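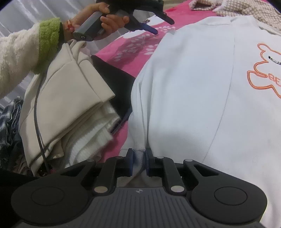 Kornix jaw-width fault

The Kornix jaw-width fault was a measuring error in a hand-held gripper used to record household tasks for the training of robots. It caused the gripper to report that its jaws were fully shut while they were still holding thin cloth. The error went unnoticed during the collection of laundry recordings at Isstead and was passed on to a folding robot, the Gralska, which let go of garments part-way through a lift. The fault was described in a report published on 12 August 2025.

Background

The Kornix is a two-jawed gripper worked by hand. People carry out everyday jobs with a pair of them, and a camera on the tool records what the jaws do. The recordings are then used to teach a robot fitted with jaws of the same shape. Laundry was one of the first tasks chosen at Isstead, where the work was done on beds and tables in furnished rooms, with mixed piles of sweatshirts, knitwear, checked shirts and smaller items. The usual method was to pinch a garment at a sleeve or hem with one gripper and use the other to spread or turn the cloth.

Each recording holds two kinds of data. The first is video. The second is the jaw width, a number giving the distance between the two fingertips at each moment. A robot trained on the recordings learns from both, and the jaw width has a strong effect on how hard it closes on an object.

Nature of the fault

Jaw width on the Kornix was not measured at the fingertips. A sensor in the body of the tool read the position of the linkage, and the width was worked out from that. The sum assumed that the finger pads did not give way under load. With hard objects such as cups the error was small. With a bunched sleeve or the hem of a sweatshirt, users tended to squeeze firmly, the soft pads gave way and the linkage went on moving. The sensor then passed the point set as zero, and the software recorded any reading beyond that point as fully closed.

A firm grip on cloth and an empty, closed gripper therefore produced the same number. In the video the difference was usually plain, as fabric could be seen between the fingertips. The automatic checks did not compare the video with the jaw width, and looked only for missing values and sudden jumps. A steady zero passed both tests.

A second cause made the error worse. Loose threads and lint caught at the tips of the jaws and kept them slightly apart when the tool was set to zero at the start of a session. Every later reading in that session was then too low. Threads were most common on worn cuffs and unfinished hems, and on fluffy knitwear, which shed fibres onto the pads.

Effect on the robot

The Gralska robot was trained on the Isstead recordings by Wendt, the firm that built it. In trials it picked up towels and thick garments without trouble. With sweatshirts and other lighter clothes it closed on the cloth, raised it a short way and opened its jaws again before starting a second grasp. Staff at first put this down to poor lighting and then to worn pads, which were replaced with no improvement.

The robot's control program included a rule that a jaw width of zero meant a missed grasp. On the robot itself the sensor was placed nearer the fingertips and read correctly. The trained model, however, had learned to aim for zero when holding thin cloth, and squeezed until it got there. Once the reading reached zero the rule took over and the jaws opened.

Pinching incident

The fault became a safety matter during a trial in which an operator reached in to straighten a sleeve while the robot was holding it. The robot released the sleeve, began a new grasp and closed on the side of the operator's finger. Because the model was aiming for zero, the jaws kept closing until the force limit was reached. The operator was bruised and needed no further treatment. The force limit worked as designed, but it had been set for handling crockery and was higher than laundry work called for.

Trials were stopped for 8 days. When they started again, operators were told not to put a hand near the jaws unless the robot had been paused with the hold switch.

Investigation

The cause was found by Bo-ram Son, an engineer at Wendt, who played back the laundry recordings with the jaw width shown beside the video. Son noted long stretches in which the number stayed at zero although a garment was plainly held. A bench test followed, in which cloth of known thickness was gripped lightly and then firmly. The firm grip gave a reading of zero for every sample except towelling.

In all, 1,994 recordings were found to be affected. Most showed laundry, but the list also took in sessions with paper bags, bin liners and bedding.

Correction

Six changes were listed in the report:

The software no longer cuts off readings below zero. They are stored as they are and marked as pad squeeze.

The tool is set to zero at the start of each session and again after every third garment.

Pads are wiped and threads removed from the fingertips before the tool is set to zero.

A new check compares the jaw width with the video and flags any recording in which the two disagree.

The missed-grasp rule on the robot now also looks at motor current.

The force limit for cloth is set apart from the limit for hard objects, and is lower.

The affected recordings were kept. Jaw width was worked out again from the video wherever both fingertips could be seen, and the remainder were taken out of the training set. Wendt trained the model again in September and reported that the early release on sweatshirts no longer took place. Very thin cloth, such as lining fabric, still gave occasional missed grasps.

Related faults

Similar errors are known in other grippers that work out the position of the fingertips from a motor or linkage. Bending fingers, slack joints and worn pads can all produce a difference between the calculated and the true width. Three other tools tested on the same bench showed some error of this kind, though none of them cut off readings at zero, and the difference could be corrected afterwards from the stored data.

See also

Gripper calibration
Pad wear
Force limiting
Handling of soft materials by robots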